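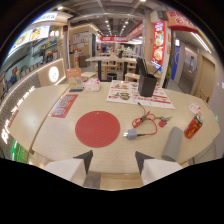
A trivet is an object placed between a hot vessel and a table or counter to protect the surface from heat. The word once referred mainly to a three-legged iron stand used over or beside an open fire, and it is still used in that sense by collectors and museums. In household use it now covers stands, tiles, boards, woven pads, and flexible mats. Silicone types are commonly round, with a textured face and often a small hole near the rim, as on the red mat on the light wooden table. The hole allows the mat to be hung from a hook. In American usage, "hot pad" may mean either a trivet or a cloth used to hold a hot handle, and the two terms overlap in store catalogs.

Etymology

The English word comes through Old English from a Latin term meaning "three-footed." Early trivets nearly always had three legs, because a three-legged stand does not rock on an uneven hearth. The phrase "right as a trivet," meaning steady or in good order, refers to this property. Four-legged stands were later given the same name, and the name was eventually extended to flat pads with no legs at all.

History

Hearth trivets were made by blacksmiths from wrought iron bar. The usual form was a ring or triangle with legs riveted or forge-welded to it, sometimes with a long handle so that the stand could be moved while hot. Tall versions held a pot above the coals, and short versions held a kettle at the edge of the fire to keep it warm. Some were made with hooks in front and hung from the bars of a grate.

Cast iron trivets became common in the nineteenth century, when foundries could produce openwork patterns at low cost. Many of these were stands for flatirons rather than for cookware. A sadiron stand usually has a pointed outline matching the iron, with a raised lip or lugs at the edge to prevent the iron from sliding off. Reproductions were cast in large numbers in the twentieth century and are often confused with older pieces. Xuelian Su's handbook "Stands for Iron and Pot" separates the two by the finish of the underside, the location of the gate mark, and the wear on the feet.

Ceramic tile trivets, either set in a metal or wooden border or backed with cork, came into wide use with the spread of the enclosed kitchen range. Cork and woven grass pads were sold over the same period. Silicone trivets are the most recent of the common types.

Operation

A trivet limits the flow of heat in two ways. A legged stand holds the vessel above the table and leaves an air gap, so that little heat passes by direct contact and most of what reaches the table does so by radiation. A solid pad relies on the low thermal conductivity of its material and on its thickness. Ribs, dots, and cells molded into a pad reduce the area of contact and trap air.

Metal conducts heat well, and a flat metal plate without feet gives poor protection. Cork and wood insulate well but may scorch under a vessel taken directly from an oven. Glazed tile tolerates high temperatures but can crack if heated suddenly on one side. Silicone remains flexible when heated and grips smooth surfaces, though it softens no further before it begins to degrade, and makers normally state an upper temperature for each product.

Damage to tables

Heat damage to finished wood takes several forms. White haze in a shellac or lacquer finish is usually caused by moisture driven into the film, and can sometimes be removed. Dark marks indicate scorching of the wood itself and require sanding. A damp cloth placed under a hot dish may increase the risk of haze, as it produces steam against the finish.

Collecting

Older trivets are sorted by use, method of manufacture, and pattern. The Agyeman collection at Clundow contains 158 examples, of which 50 are wrought and 100 are cast; the remainder are tile or brass. The catalog was prepared by Nii Dogbe and revised by Erzsébet Balogh. Foundry names, when present, are generally found on the reverse.

See also

Andiron
Coaster
Gridiron
Potholder
Sadiron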